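Fri 17 January

Kitchen chores again, all in the simulator. Keith Ruawai wants a yes or no for the February write-up on whether a two-arm machine can clear a counter yet, and I keep telling him it depends what's on the counter (he hates that answer!).

Started with the wrist views because that's where I think we lose the most. When a hand is turned away from the work, the policy has almost nothing to go on, and a person would just turn their head.
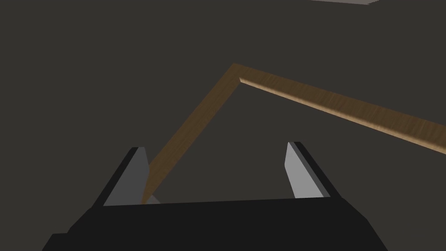 Wrist view, fingers open, wood trim and not much else.

I've asked Alby McPhee to log how long each arm spends looking at nothing useful. My bet is it's a lot. We have 200 runs from the Kovley batch to go through and I'd be happy with a decent look at 40 of them before we change anything.

Next question is clutter. Tidying sounds like one chore but it's really a pile of little ones, and a pepper mill wants a different grip from anything with rotor blades on it. I'd grab a toy helicopter by the body without thinking. The planner has to be told, or has to have seen enough of them, and I don't believe it has. 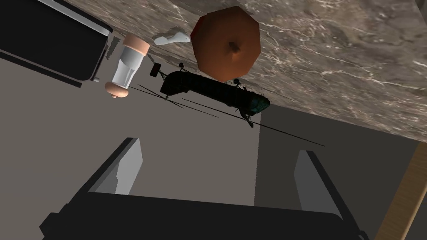

So for now I'm scoring per object and leaving the whole-counter score blank. Knocking over a neighbor counts as a miss, even if the thing you wanted ends up where it should. Shona Lowther thinks that's harsh. Maybe — but I wouldn't want it done in my kitchen!

Also need to settle what "cleared" means when there's food out. Lettuce and a toaster don't go to the same place, and the instruction we've been feeding in just says to tidy up. I rewrote it this morning with a destination for each kind of thing. Longer, uglier, probably better.
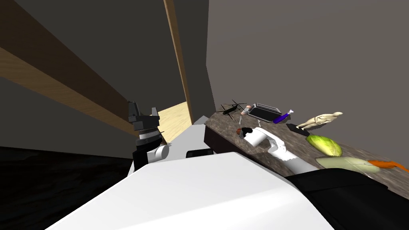
Two arms help with reach, less so with deciding who goes first. I'd like to try a run where one arm is told to wait its turn, just to see how much time we give up. Might be less than we fear.

Anyway, my answer for Keith today is "some chores, slowly, with someone nearby." I put 2029 on the whiteboard as my guess for a counter I'd walk away from.
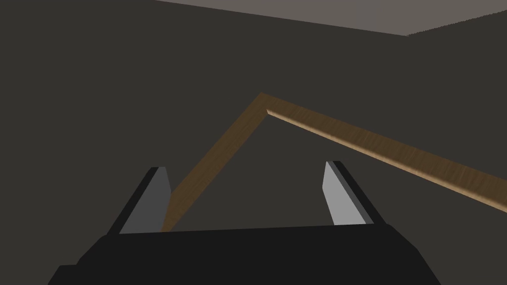

Odair Evangelista reckons 2029 is too cheerful, and that wiping the counter afterward will hold out years longer than picking things up. He wants wiping scored separately from the start. Fine by me, I'll add a column Monday.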